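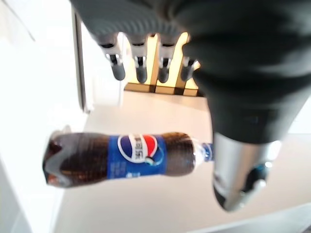
Check-list sécurité de la salle avant le quiz du mois de mai, avec mes commentaires

Bon, comme promis je mets enfin au propre la fameuse liste que je traîne sur un bout de papier depuis des mois ! Le quiz se tient comme d'habitude dans l'arrière-salle du Maddocks, début des questions à 20 h, et moi je passe à 17 h pour faire le tour avec Kurniawati Majimbun (elle tient le bar, elle a les clés et surtout elle sait où est le tableau électrique). Si quelqu'un doit me remplacer un soir, tout est là.

1. Issues de secours
État : OK
Les deux portes s'ouvrent bien, j'ai poussé la barre de celle du fond et elle ne coince plus. Par contre on arrête d'y empiler les chaises en trop, je l'ai déjà écrit en février et je le réécris. Les chaises vont dans le couloir de la réserve, côté gauche, jamais devant la porte.

2. Jauge
État : OK, à surveiller
La salle est limitée à 96 personnes, équipes, bar et curieux compris. La dernière fois on était un peu justes et j'ai dû refuser une équipe à l'entrée, ce qui m'a fendu le cœur (ils étaient venus déguisés). Donc inscription obligatoire, et à 96 on ferme, même pour les copains.

3. Extincteurs
État : un à revoir
Celui près de la scène est bon. Celui du couloir a une étiquette de contrôle périmée, j'ai prévenu la société Greltel qui doit repasser avant la soirée. Kwaku, si tu lis ceci, c'est toi qui as leur numéro !

4. Câbles et sono
État : OK après correction
Le câble du micro traversait l'allée centrale, je l'ai fait passer le long du mur avec du gros scotch. L'enceinte Lomura de droite est posée sur son pied, vis serrée, j'ai vérifié deux fois parce que le mois dernier elle penchait vers la table des Lundi Noir et que ça me stressait pendant toute la manche musique. Multiprise : une seule, pas de multiprise branchée sur une multiprise, merci. 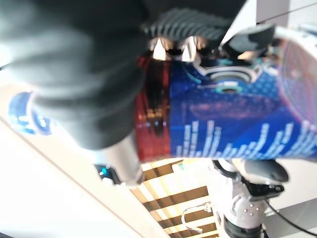 5. Buffet et boissons
État : OK
Pour le buffet, je reprends la même installation qu'à l'automne, deux tables contre le mur du fond et le passage libre entre les deux. Les bouteilles en verre restent derrière le bar, on sert dans les gobelets réutilisables. Tout ce qui est cylindrique, comme ce récipient au bout rouge brillant, je le range debout dans un bac, car couché sur une nappe ça finit par terre et quelqu'un marche dessus. Les allergènes sont à écrire sur les petits cartons, lisiblement s'il vous plaît, j'ai encore en mémoire le « noix ou moix » de la quiche.

6. Frigo de la cuisine
État : OK, un peu de ménage à faire
Température relevée à 3 degrés, c'est parfait. Il restait des choses sans nom ni date, j'ai tout sorti. Si vous apportez quelque chose, une étiquette avec le nom de l'équipe et basta. Les sodas dans le bas, le reste au-dessus, et on referme bien !
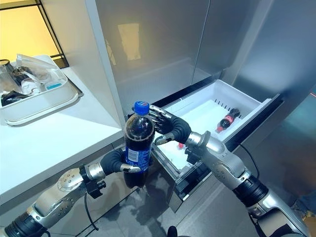 7. Éclairage et sol
État : à refaire
Une ampoule grillée au-dessus des marches qui mènent aux toilettes, c'est le point qui m'embête le plus. Kwaku Frimpong apporte l'escabeau et change l'ampoule avant l'ouverture. En attendant, bande fluo sur le nez des marches. Le sol côté bar colle un peu, un coup de serpillière à 17 h 30 et il aura le temps de sécher.

8. Trousse de secours
État : complétée
Elle est sur l'étagère sous la caisse. J'ai racheté des pansements et du désinfectant, et remis 11 paires de gants. Les ciseaux avaient encore disparu, je soupçonne la table de décoration.

9. Vestiaire et lot du tirage
État : OK
Le portant est calé contre le mur et ne bouge plus. Le gros panier du tirage (offert par l'épicerie Toradthorpe, merci à eux !) reste derrière le comptoir jusqu'à la pause. Les tickets sont dans l'enveloppe, le dernier vendu porte le numéro 146, on reprend au suivant.

Reste donc à faire avant l'ouverture : l'extincteur du couloir, l'ampoule, la serpillière. Je repasse cocher tout ça à 19 h, et si vous voyez un truc qui cloche d'ici là, écrivez-moi ou laissez un mot à Kurniawati au bar.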